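In defence of the long lunch

My first boss, Petronella Moodley, ran a small survey office in Caltberg, and she shut it for lunch. She locked the front door, turned the phone down and hung a bit of cardboard in the window with BACK AT 2 written on it in texta. If you turned up at half past one wanting a boundary plan, you could sit on the step and wait.

I was nineteen and thought she was mad. We had work backed up to the ceiling! But every day she'd clear the drawings off the big table, put a cloth down (a proper one, ironed) and we'd eat together. Soup, usually, or cold lamb and pickles if it was January and too hot to think. She wouldn't hear a word about work until the plates were stacked. I learnt more about people in that room than I ever did about surveying, and I learnt a fair bit about surveying too, mostly by keeping quiet until the coffee.

I've had plenty of jobs since, and at nearly all of them I've eaten over a keyboard. At the Oltircombe office we had a lovely lunchroom that seated 50, and on a good day you'd find me in it with a bloke from accounts, both of us reading. Everybody else was at their desk with a sandwich in one hand, getting mayonnaise on the space bar. 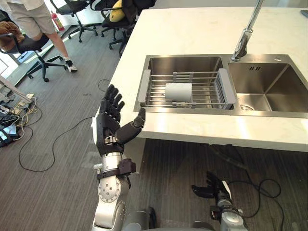 People tell me they skip lunch so they can get home earlier, and I'd believe it if they went home earlier. They don't. They leave at 6, same as always, a bit crankier and with a headache from not drinking any water. My old mob at Oltircombe used to schedule meetings at half past twelve – deliberately, as it was the only time everyone's diary was free. Of course it was free. It was lunch!

I know the arguments on the other side. Nurses can't lock the ward. Parents have school pickup, and an hour in the middle is an hour off the other end. Fair enough, and I wouldn't want anyone forced to make small talk over a casserole. Some days I'd rather eat a pie in the car with the radio on, and that counts as lunch in my book, so long as the engine's off.

What gets my goat is the pride in it. "Oh, I never stop for lunch," said in the same tone my uncle used for never having taken a sick day. He was miserable to work with, my uncle.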